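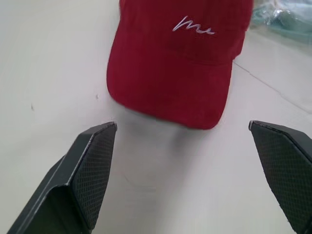
3.2 Spielunterbrechungen und Laufleistung bei Wärme

Die Auswertung stützt sich auf die Ligaspiele von sechs Amateurvereinen aus den Bezirken Cotness und Clallach. Erfasst wurden Feldspieler, die mindestens eine komplette Halbzeit auf dem Platz standen. Torhüter blieben unberücksichtigt, weil ihre Laufwege mit denen der übrigen Positionen nicht vergleichbar sind. Nach Bereinigung um unvollständige Aufzeichnungen lagen 1.580 Halbzeitdatensätze vor. Die Laufdaten stammen von Brustgurten des Typs Shibata, die vor jedem Spiel am selben Referenzgerät abgeglichen wurden.

Als warm gilt im Folgenden jedes Spiel, bei dem die Lufttemperatur am Spielfeldrand zu Beginn der zweiten Halbzeit über 27 Grad Celsius lag. Der größte Teil dieser Spiele fällt in den August. Gemessen wurde im Schatten der Auswechselbänke. Die Oberflächentemperatur der Plätze wurde nicht systematisch erhoben, was vor allem den Kunstrasenplatz in Zurimton betrifft.

In warmen Spielen ging die Laufleistung in der zweiten Halbzeit gegenüber der ersten um rund 5 Prozent stärker zurück als in den übrigen Begegnungen. Der Unterschied zeigt sich vor allem bei den Außenspielern und entfällt überwiegend auf Läufe im mittleren Tempobereich. Die Zahl der Sprints blieb nahezu gleich. Ein ähnliches Muster ergibt sich, wenn nur Spieler betrachtet werden, die beide Halbzeiten durchgespielt haben.

Trinkpausen wurden von den Schiedsrichtern uneinheitlich gehandhabt. In einem Teil der Spiele gab es eine feste Unterbrechung zur Mitte jeder Halbzeit, in anderen tranken die Spieler nur bei Verletzungspausen. Ein Einfluss der Pausenform auf die Laufleistung ließ sich nicht sichern. Die Teilgruppen sind dafür zu ungleich besetzt, zumal die Vereine aus Clallach fast ausschließlich mit fester Pause spielten.

Der Sonnenschutz außerhalb der Spielzeit wurde über den Betreuerbogen abgefragt. Unter Kopfbedeckung waren dort Schirmmützen (Abbildung 1), Hüte und Tücher zusammengefasst. Die Angaben beziehen sich auf Aufwärmen, Halbzeitpause und Ersatzbank und gehen nicht in das Modell ein.

Abbildung 1. Rote Baseballkappe mit weiß gesticktem Schriftzug, Kategorie Schirmmütze.

Einschränkend ist festzuhalten, dass Luftfeuchtigkeit und Wind nur aus den Daten der nächstgelegenen Wetterstation übernommen wurden. Abschnitt 3.3 behandelt die Auswechslungen.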